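The Prullton pencil iron reached me in a box meant for something longer, possibly an umbrella, with a folded sheet of instructions that began at step 2. I have now used it for most of a month, and I like it more than its paperwork.

# Prullton slim soldering iron, with the fine tip

Some background, so you know whose opinion you're getting. I fix cables. I don't fix them for a living, or with any great style, but I have a drawer of dead ones and a stubborn streak. My old iron was an Ocampo with a cork grip and a tip like a worn crayon. It was fine for joining two lengths of lamp cord, and at anything smaller than a pea it was a branding tool.

Reto Imhof, who runs the repair evening I go to when my own table is full, had been telling me for a year to buy something with a thinner end. I bought the Prullton mostly so he would move on to criticizing my wire strippers. He has.

## The handle

Thick, black and smooth. I expected to hate this, having assumed that a fine tip wanted a fine handle, like a pen. After an hour bent over a row of contacts I changed my mind. A fat handle lets your fingers relax, and relaxed fingers shake less. Mine shake less, anyway. Yours may have been steady all along, in which case congratulations.

The smoothness is another matter. There is no ridge or rubber to tell you which way is up, and with slightly damp hands it wants to rotate. I wrapped a bit of cloth tape around mine for the longer jobs and peeled it off again when it started to look like a hockey stick.

## The tip

The reason to buy it. It comes to a proper slim end, and you can get it beside a connector without leaning on the plastic. That sounds like a low bar until you have melted the corner of a housing and spent the evening filing it back to something that fits in a socket.

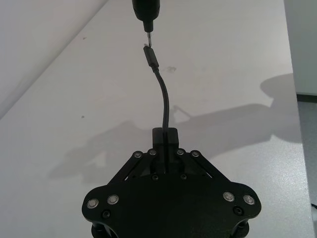 Small connectors are also where you learn how much of soldering is really holding. The iron is a minor character. The cable has opinions, the cord has a memory of every shelf it was ever coiled on, and the housing would like to lie at any angle other than the one you picked. Whatever you use to hold the work, set it up first and grip the cord well back from the strain relief. I ignored this on my first three cables and paid for it with a kink I can still feel with my thumb.

Going in from above worked best for me, with the connector tilted a little and the iron nearly upright. The instructions recommend an approach "from the comfortable side." I never found it.

## Heat

There's one dial, with numbers that mean nothing in particular. I leave it a hair past the middle. It's quick enough to come up that I no longer wander off to make coffee, and this has probably prevented a fire or two. On thick ground wires it sulks. If most of your work is heavy cable, keep your crayon.

## The stand

Skip it. The stand in the box is a bent wire that weighs about as much as the instructions, and the iron's own cord will pull it over the minute you reach for the solder. I use the heavy Dastden one from the Ocampo days — ugly, immovable, and the best thing on the table.

## Price and parts

I paid 51 dollars, with one spare tip included. More tips come from Prirnton, who seem to handle all the spares and who answered my email in two days with a part number and no greeting. I respected that. The spare so far is still in its bag.

## Who it's for

People with charging leads, headphone cords and small plugs they refuse to throw out. It won't turn you into a neat worker — my joints still look like something left on a windowsill by a bird — but the mess is now a good deal smaller, and it's where I meant to put it.

Four stars. I'd give back half of the missing one for a decent stand, and the other half for step 1.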